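Accept cookies to continue reading. You can change your choice at any time.

Setting the table, one finger at a time

Three of us in the Lanell workshop have been building a hand-held gripper since March. It has two fingers, a motor, a camera and a handle made from an old drill. A person carries it and does the chores with it, and later a small arm named Jirura must learn to do the same from the recordings. We are not a company. I repair sewing machines for my living, and the workshop is open to members until 10 in the evening, so most of this was made after supper.

The fingers took the longest. Our first pair was thin and elegant and it bent when it met anything heavier than a spoon. The present pair is thick, like two small bricks, printed in dark green because this was the colour left on the spool. I was against such size. I am still a little against it, but they do not bend.

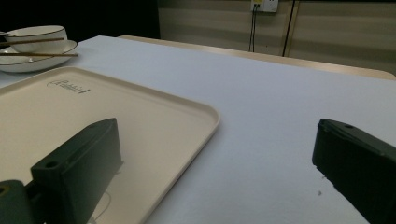

For the motor we use a board from Isov, bought second-hand, and it counts the opening of the fingers in steps from zero to 1,000. On paper this is very fine control. In practice we lost the first 200 steps to play in the gears, and I spent one whole weekend with shims before I accepted it and wrote the correction in the software — a defeat, but a small one.

Then comes the table itself. We chose tableware for the practice because everybody in the workshop knows how a table should look, and no training is needed. A bowl is easier than we feared, as it has a lip to hold. Chopsticks are another matter. They are slender, they roll, and when they lie nearly side by side the fingers want to take both. My colleague solved half of this by coming down at a slant and closing very slowly. The other half is not solved.

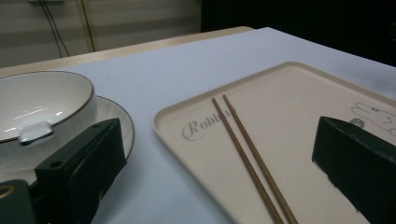
Bowl, saucer, tray and chopsticks on the practice table, between the gripper's two fingers.

We have now 192 recordings which we consider good. A good one means that the hand did not shake, the cable did not catch, and the person did not help with the other hand, a habit which is surprisingly hard to lose. The bad ones we keep also, in a folder called Chu, after the sound that the motor makes when it stalls.

The whole tool weighs less than my kettle, but after 4 chores in a row the wrist complains. The next handle will be shorter and will sit under the fingers, more like a torch. If the members' printer is free, I would like to have it before winter.

Share this article: 192 shares | 4 comments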